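Pourquoi le pain devient-il doré quand on le fait griller ?

Tu as sûrement déjà senti cette odeur, le matin, quand quelqu'un se lève avant toi et met des tartines à griller.

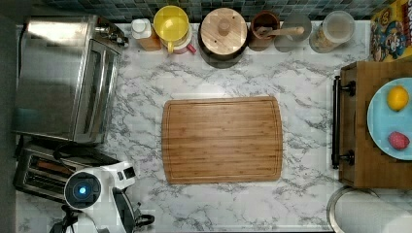
Une tranche de pain de mie, au départ, c'est blanc, c'est mou, et ça ne sent pas grand-chose. Quelques minutes plus tard, elle croustille, elle est brune et toute la maison a faim ! Alors, que s'est-il passé ?

Dans le pain, il y a de la farine, et dans la farine il y a des sucres et des protéines, beaucoup trop petits pour que tu les voies. Tant que le pain reste froid, ils se tiennent tranquilles. Mais quand la chaleur arrive, l'eau de la surface s'en va en vapeur, la croûte sèche, et les sucres et les protéines se mettent à se mélanger et à se transformer. Ils fabriquent de nouvelles substances, brunes et parfumées — et il y en a vraiment beaucoup, plus de 300 !

Les savants appellent cela la réaction de Maillard (on prononce « ma-yar »). C'est elle aussi qui colore la croûte des brioches, le poulet rôti et les biscuits de ta mamie.

Et si on laisse la tartine trop longtemps ? Elle noircit et devient amère. Là, c'est autre chose : le pain brûle, et il vaut mieux ne pas le manger.

Demain, avec un adulte, fais griller une tranche un tout petit peu, puis une autre un peu plus, et goûte les deux — sans confiture, pour bien sentir la différence. Laquelle préfères-tu ?

Yuk-lan Hsieh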